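Gallery: Task Demonstrations at the Donamstead Workroom

The Stestel program records people carrying out ordinary household tasks so that robotic arms may later be trained on them. Demonstrations are given in one of two ways. In the first, a person performs the task by hand in view of a fixed camera. In the second, an operator guides an arm by remote control from a separate station. Both kinds of recording are made at Donamstead, and both are reviewed by the same staff before they enter the collection.

The dish rack series belongs to the kitchen group, which was planned by Hannelore Buschmann and opened in January. It calls for 600 accepted recordings by hand, to be followed by a shorter set by remote control. Demonstrators are asked to work at an even pace and to keep the rack itself in one position until the recording ends. Where an object is dropped, the recording is kept and marked accordingly.

Objects for the series are drawn from the Lindemann set, a fixed list of small household items in plain colors. The list is reissued when an item is withdrawn, and earlier recordings retain the number of the list under which they were made. Recordings are filed in Gindex, where each entry carries the name of the task, the method of demonstration and the result of the review.

Visitors may attend sessions by arrangement with the program office. Sunday sessions are closed to visitors. Guests are asked to remain clear of the tables while a demonstration is under way and to hold any questions for the demonstrator until it has finished.

## Dish Rack Series, by Hand

**Entry 872.** A demonstrator at the orange-brown table, with one hand on a small pinkish-red object on the white side table and the other near the back of the utensil holder. The white wire rack has a wooden handle at each end. 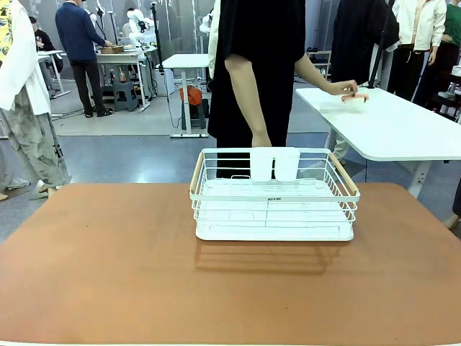
## Use of Gallery Material

Pictures from this page may be shown in classrooms and at public talks, provided that the Stestel program is credited. Requests for print use should be sent to the program office in writing and should give the entry number.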